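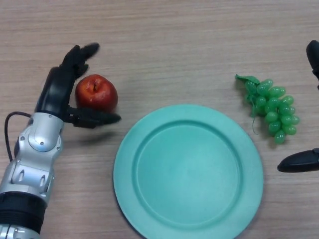 Fruit plates and fruit bowls: your questions

Do I need a special plate for fruit?

No. Shops will sell you one, and Jandow lists 6 "fruit servers" in its catalogue, but a dinner plate with a bit of a dip in the middle does the same job. You want a rim high enough to stop a grape rolling off. Anything past that is decoration.

Does the colour of the plate make fruit look fresher?

So we keep being told. Red and green fruit does stand out on a blue-green plate. Whether it looks any fresher is another matter, and we've yet to see a claim that wasn't written by someone selling plates.

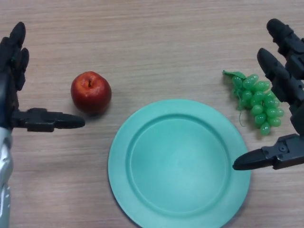
Red fruit, green grapes and a turquoise plate with a wide rim.

Should I wash everything when I get home?

Apples, if you like. Leave grapes on the stem and rinse them just before you eat them. Put away damp, they go mouldy sooner.

Are fruit washes worth the money?

We doubt it. Cunby and Wakell both make one, and neither label tells you what it does that tap water doesn't.

Can apples and grapes share a plate?

For an afternoon, sure. For longer storage keep them apart, and put the grapes in the fridge.

What about fake fruit for the table?

It's your table. The Salminen range looks fine from the doorway and gathers dust like any other ornament. Keep the small pieces away from toddlers, who will try to eat them.

Last updated 23 February 2022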